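Wedo Hall, opening-up and locking-up checks
With comments by Yara Hakim

For anyone holding a key. Tick the sheet on the clipboard, write in pen, and put your initials where it says initials. A smiley face is not initials. The comments are mine and come from doing this more often than I planned to when I agreed to look after the building "for the summer".

OUTSIDE

1. Path and steps clear of leaves, ice, bikes and parcels.
Comment: The second step is lower than the other steps. Everyone finds this out once. The yellow strip along its edge needs to be visible, so sweep it even if you sweep nothing else.

2. Handrail firm at both ends.
Comment: Give it a proper tug. If it moves at the wall end, tape off that side and ring me. It was refixed in April with longer screws and has behaved since, but I don't trust it.

3. Outside light comes on when you walk under it.
Comment: It also comes on for cats, moths and the number 10 bus.

4. Bin store shut, nothing stacked against the wall.
Comment: Cardboard against the wall is the thing the fire inspector went on about longest. Flatten it and put it in the bin. If the bin is full, take it home with you. I do know how that sounds.

WAYS OUT

5. Front doors unlocked, both leaves, before anyone is let in.
Comment: Both leaves means the left one as well. The bolt at the bottom of the left leaf is stiff and people give up on it. Lift the door slightly by the handle and it slides.

6. Back door opens with one push on the bar.
Comment: Open it right out until it touches the post. Opening it a crack and feeling a draught does not count as a test.

7. Corridor clear for its full width.
Comment: FAIL last time. Four music stands and a pushchair. The music stands have a cupboard, with MUSIC STANDS written on the door in letters the length of my hand.

8. Green exit signs lit.
Comment: Pass. The one over the kitchen hums. Humming is allowed.

FIRE THINGS

9. Extinguishers on their brackets, pins in, needles in the green.
Comment: There are 3. The kitchen one is not a doorstop, however good it is at the job. I have bought a doorstop.

10. Fire blanket in its holder by the cooker, tapes hanging down.
Comment: Pass. Someone had tucked the tapes up to look tidy. Please leave it untidy.

11. Alarm panel showing the green light only.
Comment: If there is an amber light, write down what the little screen says, word for word, before you press anything. "It was beeping so I made it stop" is of no use to the engineer from Skelar, who charges the same whether he is told anything or not.

KITCHEN

12. Fridge at 5 degrees or below.
Comment: It read 8, then 4 after the door was closed properly. The shelf inside had been pushed forward by a very large trifle.

13. Hot tap not scalding.
Comment: The warning label has been replaced. The old one had been washed so often that it only said CAUTION H.

14. Urn empty, unplugged and cool before it goes back in the cupboard.
Comment: Cool is the important word. Two people carrying a full hot urn down three stairs is how item 14 came to be on the list.

15. Socket by the sink: cover not cracked, nothing plugged into an adaptor.
Comment: Pass, after I removed an adaptor with another adaptor in it.

MAIN ROOM

16. Floor dry, no lifted edges, no loose mats.
Comment: The corner of the blue mat curls. It has been turned over, so now the other side can have a go at curling.

17. Chairs stacked no higher than the line on the wall.
Comment: The line is not a target.

18. Folding tables: legs locked, no wobble, no splinters.
Comment: Lean on each end. The Sadari tables lock with a click and the older ones lock with a thump, and if you hear neither you will shortly hear something else.

19. Curtains clear of the heaters.
Comment: Pass. They get hooked back. If a hook is missing, use string. Do not use the extinguisher.

20. Tables cleared at the end of the session and left-behind items put in the office.

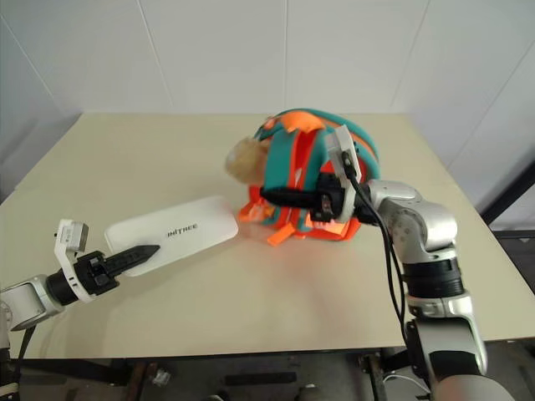
Page last changed: April, 471 views

Comment on 20: Anything left on a table goes in the office with a note saying which table and what time. A flat white box with INTREE on the lid is easy enough to put into words. "Some bits" is harder to match to an owner. Please don't open things to see what they are.

LOCKING UP

21. Toilets checked, windows shut, taps off.
Comment: Knock first and say something out loud. I once locked in a man from the Wróbel choir, who was very good about it and has brought it up every Christmas since.

22. Cooker off at the wall.
Comment: The switch is red and behind the tea towels. Move the tea towels.

23. Heating back to the night setting.
Comment: Press the moon. If you press the sun by mistake we heat an empty hall until morning, and I get the bill and come looking for your initials.

24. Back door shut, front doors bolted and locked, keys in the key safe, numbers scrambled.
Comment: Scrambled means all the numbers. Moving the last one along by one is what burglars try first, and also what I try first when I forget the code.

Still to be done: new hook for the kitchen door, second bulb in the porch, and a longer string for the pen, which has gone missing again with the string still on it.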